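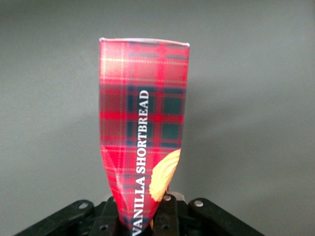
Iravura Stack Gas Comparison Set: Data Card

2025-07-25
By Thandeka Mkhize and Tin-yau Au

The Iravura set holds paired readings from two gas measuring methods used side by side on the exhaust stack of a small biomass boiler. It is issued by the Stavevon Air Measurement Office for laboratories that wish to check their own correction routines against a known record. The boiler burned wood chip throughout.

Contents

The set contains 353 paired runs. Each run is one row in the main table and covers a single sampling period at one port. The columns are:

- run number and port letter
- start and end time, in UTC
- carbon monoxide, nitric oxide, nitrogen dioxide and sulphur dioxide, from each method
- oxygen, dry basis
- stack temperature in degrees Celsius
- water vapour, per cent by volume
- quality flag

Gas values are given in milligrams per cubic metre at the conditions stated in the units file. No correction to a reference oxygen level has been applied. Users who need corrected values should work them out from the oxygen column and state the reference level they have used.

Method

The first method drew a heated sample through a filter and a heated line to an infrared analyser. The second drew from the same port through a chilled drier to separate cells for each gas. Both were zeroed with nitrogen at the start of each working day and checked against bottled gas at the end of it. Sampling took place in June at 4 ports on one level of the stack.

Delphine Alcantara was responsible for work on the stack and Arlo Iwasaki for the bottled gas checks. The line temperature log is supplied as a separate file and may be joined to the main table by run number.

Quality flags

Flag A marks a run that passed all checks. Flag B marks a run in which the end-of-day check drifted beyond the limit set in the test plan. Flag C marks a run with a gap in the record of either method. There are 61 runs flagged B or C. They have been kept in the table, and their values have not been altered. Summary figures in the accompanying report use flag A runs only.

Known limits

Nitrogen dioxide from the second method is likely to read low, as some of the gas is lost in the drier. Values below the detection limit are recorded as the limit itself, with a minus sign in the adjoining column. The boiler was not run below half load, and the set should not be used to draw conclusions about start-up or shutdown.

Files

runs.csv, the main table
units.txt, units and stated conditions
line_temp.csv, heated line log
ports.txt, port positions

Changes

Version 2 corrects the port letter on a group of runs entered under B that belonged to D. Gas values are the same as in version 1.

Use and contact

The set may be copied and used freely provided that the Stavevon Air Measurement Office is named as the source. Errors should be reported in writing to Ezekiel Crenshaw, Data Records, quoting the version and the run number.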